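4.2 What the shared-workshop build can and cannot show

Claims that a two-armed household robot can now be put together by amateurs deserve a closer look than they usually get. The Woltham build is a fair test. It was put together by members of a shared workshop, with no paid staff, from two second-hand arms and grippers whose mounting parts were made on site. The control software is Kusuma, used as downloaded apart from a change to the gripper limits. We spent two days with the builders and were given their full log, which covers 121 attempts at a small set of kitchen tasks.

The log reports success as a single figure for each task, and we think this hides more than it tells. An attempt was marked as a success if the person at the keyboard was content with it. Yoga Yeoh, who wrote most of the log, told us that the rule had drifted over the months and that early entries were marked more harshly. We have no reason to doubt the good faith of anyone involved, but a rule that drifts in the builders' favour will produce a rising curve whether or not the machine improves. For that reason we do not reproduce the curve.

The soap task shows the difficulty well. One arm is meant to work the pump of a dish soap bottle while the other deals with the bowl. The builders describe this as "two-handed work", and the layout does ask both arms to reach into the same small area (Figure 6). 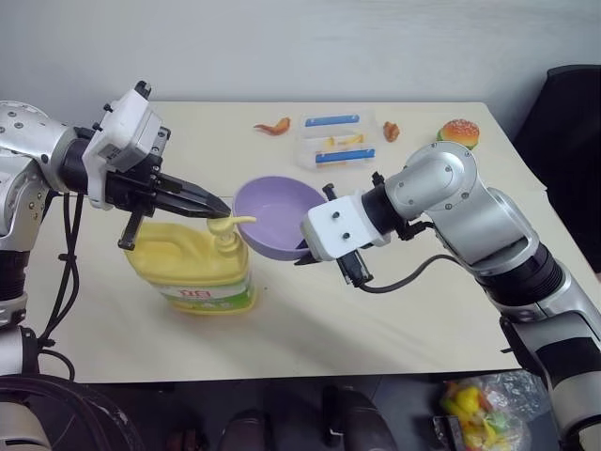 Figure 6. The soap task at the Woltham bench, with one gripper at the pump head and the other beside the bowl. Toy food stands further back on the table.

Reach is the easier half of the problem. A pump has to be pressed straight down with some force, and the bottle has to stay where it is while this happens. The log has no measure of force and no note of whether the bottle shifted. Nor does it record how much soap came out, if any. Elsa Tikkanen, who did the wiring, said that a press was judged by eye. We would not accept that from a laboratory and see no cause to accept it here.

A second worry is placement. The starting positions of the bottle and bowl were set by hand and never written down, so it is impossible to say how much variety the arms had to cope with. The toy food raises a related point: light, clean, brightly coloured objects on a pale, plain table are about as kind a test as a camera can be given. Nothing in the log bears on a crowded worktop or a greasy plate.

On cost we are less doubtful. Receipts come to 3,908 pounds, of which 200 went on cable and connectors — more than the builders had planned, and a sum that most published parts lists leave out. The figure excludes labour, and the log does not allow us to estimate it. The Timirora group, working from the same plans, kept no receipts and is left out of Table 3.

Our reading is that the build shows the arms can be assembled, mounted and driven together by careful amateurs. Whether they can do the washing-up is a separate question, and the log does not answer it. We asked for a repeat of the soap task with marked positions and a scale under the bowl. The builders agreed to this, and the results had not reached us by March 6, 2020, when we closed our data.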